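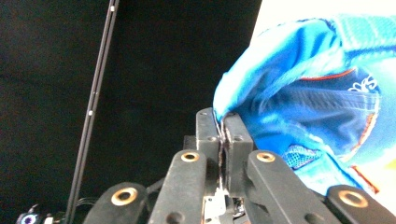
Attachment 1: blue fabric, orange trim

Ticket: QR payments stuck on "Pending" and then doubling up
Opened by: Halima Bassey
Product: Brandden wallet checkout, Mustar countertop reader
Location: Stondstead
Opened: April 23, 2023
Status: Solved (by me, mostly, with help from your support desk)

Original message

Hi all! I run a small shop in Stondstead and I've been taking QR payments through Brandden since October. I love it, my customers love it, and I'd really like to keep it, so please read this as a cry for help and not a rant.

What's happening is that a customer scans the code on my reader, their phone says "Paid" with the nice green check, and my Mustar just sits there on "Pending". Sometimes it clears in a few seconds. Sometimes it sits for 45 minutes. And then when it does clear, every now and then the same sale shows up twice in my daily report. Same amount, same customer, different reference number. I counted them up for the month and I have seven doubles, which comes to $287 that I may or may not owe back to people (and I can't tell which from the report).

Cards are fine. Tap to pay is fine. It's only QR.

Things I tried before writing in:

Restarted the reader. Twice. Then unplugged it overnight.
Signed out of the merchant app and back in again.
Moved the reader closer to the router.
Asked a customer to pay from a different wallet. It went straight through! Then the next sale got stuck again on the same wallet, so I don't think it's the wallet.
Checked my bank (I'm with Zupan) and they only see one deposit for the pair of doubles I asked about.

That last one makes me think the money isn't moving twice and it's only the report that's wrong, but I'd want somebody who knows more than me to say so before I sleep easy.

First update from me

Thanks for the quick reply. You asked for the firmware version and whether "Store and forward" is on. The firmware says it's up to date. Store and forward is ON, and I have no memory of turning it on, but I did a lot of clicking through screens when I set this thing up, so I'm not going to swear to anything.

You also asked if the stuck sales happen at certain times. I hadn't thought of that! I went back through the list and they bunch up right after opening and again late in the afternoon. I don't know what that means, but you asked and there it is.

I turned store and forward off like you suggested. Will report back.

Second update

OK so, better and worse. With it off I'm not getting doubles anymore, but now when a sale gets stuck it fails completely and the customer's phone STILL says paid. I had a very patient man standing at the counter while I called the support line, and we watched his phone together until the money went back into his balance. He was lovely about it. I don't want to test that on anybody less lovely, so I turned it back on.
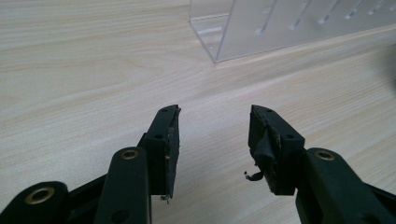 While I was on the phone your agent had me open the network page on the reader, which I'd never seen before (it's under Settings, then About, then you hold down the serial number - who would ever find that?). It has a little history of every time the reader dropped its connection and picked it up again. Mine had dropped four times that same morning. The Wi-Fi icon on the front never changed once, so I'd had no idea.

She said cards cope with a short drop since the reader tries again by itself, but a QR sale is waiting for a message to come back from Brandden, and if the reader is offline when the message arrives, it misses it. Then store and forward kicks in and sends the sale again when it reconnects, and that's my double. I'm repeating this in my own words so please correct it if I've mangled it.

Third update

Found it, I think! My router puts out two networks with almost the same name, and the reader had both of them saved. It was hopping back and forth between them. When the place gets busy with people's phones, which for me is opening time and late afternoon, it hops more.

What I did:

Went to Settings, Network, Saved networks on the reader.
Forgot both of them.
Joined only the slower one (the agent said the slower one reaches farther through walls).
Turned off "Switch automatically".
Left store and forward on.

I've had no stuck payments and no doubles since, and the drop history is blank. I've been checking it more than a sane person should.

About the money

Your billing team looked at all seven doubles and confirmed that each customer was charged once, so there's nothing to refund. The extra lines have been marked "duplicate record" in my report and my totals now match what Zupan shows. Thank you, thank you, thank you.

Two requests while I've got your attention, and then I'll let you close this. Could the reader show something on the main screen when it loses the network, even just for a second? And could the report flag two QR sales with the same amount from the same wallet, so the next shop owner doesn't have to find them with a ruler and a highlighter like I did?

Fine to close this from my side. If it starts again I'll reopen under the same ticket so you have the history.

Halima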